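# The Green Light Means Nothing Is Wrong

For most of December our two-arm cell at Irnholm had one job: pick up a phone, pick up a charging cable, put one into the other. My mother does this in the dark. Our success rate on the afternoon it went bad was good enough that Rami Mahasneh had started saying "production" out loud.

Then the left arm lost its grip reading. The sensor froze at a perfectly believable value, and the controller, seeing a perfectly believable value, kept squeezing. It squeezed for 11 seconds. The screen gave up somewhere in there. No alarm, no stop, and a log file full of contentment.

I have read the incident report, all 594 words of it, and the phrase "operator attention" turns up in the first paragraph. Milagros Muñoz was the operator. She hit the stop button, and she did it by hearing glass. I'd like the report to explain what she should have been attending to, when every indicator in the room was a healthy green.
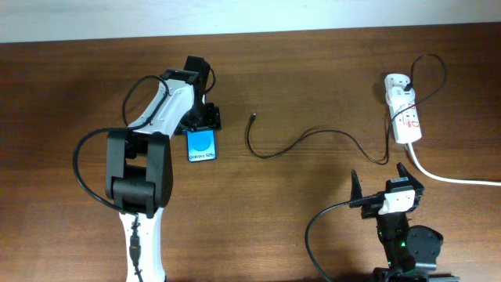

*The phone-and-cable task on the two-arm table.*

My complaint is with the idea that a machine is fine until it says otherwise. We'd never accept this from a smoke detector, which at least has the manners to chirp when its battery is dying. A number that doesn't move for 11 seconds while a gripper is closing is a dead number. Checking for that takes a few lines of code. I know because Rami wrote them the next morning, before coffee, looking like a man who had stopped saying "production."

The fix management preferred was a sign. It's laminated. It reminds us to stay alert.

Defenders of the sign point out that the cell had run 645 cycles without trouble. Sure. We don't know how many of those ran on a stuck sensor that happened to be stuck somewhere harmless, and the old logs can't tell us, since they only kept the values the controller liked. Nobody upstairs has asked.

So my modest proposal is that we treat silence as a fault. If a sensor can't prove it's alive, the arm lets go of nothing, squeezes nothing, and waits for a person. It'll stop more often and the cycle count will look worse. Milagros would like it in before the next batch of phones, and she has offered to take down the sign herself.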